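Limescale in the kettle, vinegar or citric?

skidico24
My kettle's furred up again after 200 brews. I've always used white vinegar but the kitchen stinks till August. Anyone tried citric acid?

Aliyu
Citric every time! Two spoonfuls, boil, leave it, rinse. No smell at all.

Bogdan Crăciun
Disagree, vinegar's cheaper and I've already got it in for chips. Open a window.

Aliyu
Cheaper how?? My bag cost less than a bottle and it's lasted ages.

skidico24
Ok ok, you've sold me, I'm getting a bag tomorrow.
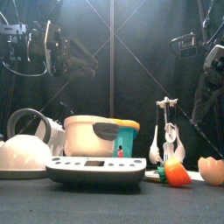
Do I need to boil it twice after, or is once enough?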